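4.2 Charging at home in the Flosberg households

I should say straight away that this part of the study changed my mind a bit. I went in thinking people with a driveway would plug in every night, the way you do with a phone, and that the interesting stuff would all be happening at public chargers. Well, no! Of the 274 charging sessions we logged in June, a good many began in the middle of the afternoon, when the car had only just got back from the shops and the battery was still more than half full.

I asked the Tundum drivers why (there were 14 of them, all in their first year with an electric car) and the answers were lovely and rather vague. Several said they just liked seeing 100 on the dashboard. One told me she plugs in whenever she remembers, as she knows she'll forget later. Ranura, the town's electricity supplier, offers a cheaper rate after midnight, and most of our drivers had signed up for it, but only 6 had ever set the timer in the car. The rest meant to get round to it, and I believe them, having left my own timer alone for most of a year.

I did try sorting the sessions by weather, thinking cold mornings might matter, but June was mild and there wasn't much to sort. We'll want a winter month for that, and I've asked Ranura whether we can have the same meters back.

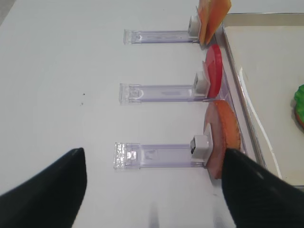
Figure 3. Three clear holders with white clip blocks, on a white tabletop.

The Sakamoto estate was a different story, with shared bays and a queue on most evenings. Drivers there waited until the battery was properly low and then charged for hours, partly out of politeness, I think, so as not to be seen taking a bay they didn't need. I'd love to know if that holds once the new bays open. For now I've kept the two places apart in the tables, and section 4.3 takes the Sakamoto sessions by time of day.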